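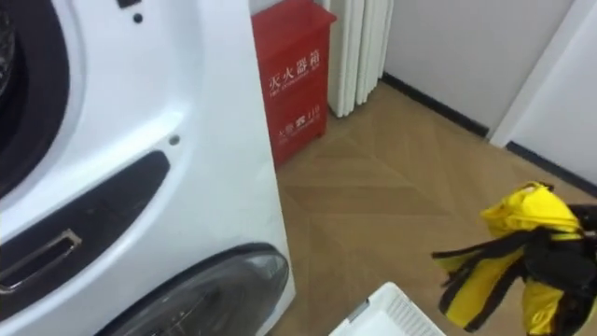

4.2 Connecting the Tomeo energy meter to a large appliance

Your Tomeo meter measures how much electricity one appliance takes, and sends the result to the display. Use one meter for one appliance only. The best place to begin is a machine which works in cycles, such as a white front-loading washing machine with a round door, because one full wash gives you a clear start and a clear end. A lamp is also possible, but the numbers will be small and the first test is less useful.

Before you start, read the rating label of your appliance. The meter with order number 2135 accepts appliances of up to 2000 watts. For a stronger appliance, ask your dealer for the Pasichnyk adapter.

1. Switch off the appliance and pull its plug out of the wall outlet.

2. Push the meter fully into the outlet. The green light comes on.

3. Put the plug of the appliance into the meter.

4. Hold the SET button on the display until the word PAIR is shown, then press the button on the meter one time. The display must be in the same room during this step.

5. Choose the type of appliance with the arrow keys. If your type is not in the list, choose OTHER – the measuring is the same, only the symbol is different.

6. Enter the price of your electricity. You find it on your bill.

7. Switch on the appliance and run one normal program. Do not press RESET before the program is finished.

Note: The display stores 1000 readings. When the memory is full, the oldest reading is deleted first.

Note: If the light on the meter blinks red, the connection to the display was lost. Repeat step 4. Your stored readings will stay.

CAUTION: Do not use the meter with an extension cord or a power strip. Do not touch the meter or the plug with wet hands.

CAUTION: Never put 2 meters one into the other. They can become hot, and the warranty from Gomavholm ends.

To move the meter to another appliance, do steps 1 to 5 again. The price stays in the memory. For the monthly report, continue with section 4.3.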